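Research > Security and Behavior > Working Papers > Section 4

Darlene Fraser and Ayman Saber
30 Oct 2020

14 shares | 3 comments

4. What people did with the passwords they already had

We come now to the part of the study that we enjoyed the most, and that gave us the most trouble in the writing. As the reader will remember from Section 3, we invited 600 employees of two mid-sized firms, Gukden and Orkix, to keep a simple diary of every time they were asked to make, change or recover a password at work. We had hoped for a decent response and were very happy to end up with 313 complete diaries (our warm thanks to everyone who stuck with it through May, a busy month at both firms).

The first thing that struck us, reading through the diaries one after another, was how much thought people put into passwords and how little of that thought had to do with strangers breaking in. They worried about being locked out before a meeting. They worried about bothering the help desk a second time in one morning. One diarist at Orkix wrote a full page about the embarrassment of calling in after a long weekend, and then mentioned in passing that she had since used the same password for her payroll account and her grocery orders.

Reuse of this kind was common at both firms, though it took different forms. At Gukden, where passwords had to be changed on a fixed schedule, people tended to keep a favorite word and move a number along at the end of it. At Orkix there was no schedule, and the diaries speak more of one trusted password carried from place to place, sometimes for years. We would be careful about calling either habit worse than the other, as our diaries cannot tell us which accounts were ever attacked, and we did not ask anyone to share the passwords themselves.

Training made a smaller difference than we expected going in. Both firms had bought the same short course from Skillska, and most diarists remembered taking it. What they remembered of it was mainly the advice on suspicious email, which they seem to have taken to heart. The password unit came last, and several people told us quite cheerfully that they had clicked through it to get back to work. Following Başaran, the pilot project that came before this one, we had planned to compare early and late course takers, but the dates we were given were too patchy to support it.

We return to the matter of password managers in Section 5, where the follow-up interviews give us a good deal more to go on.
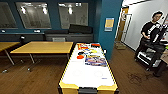 Figure 2. Room with an air hockey table and framed glass panels along the back wall.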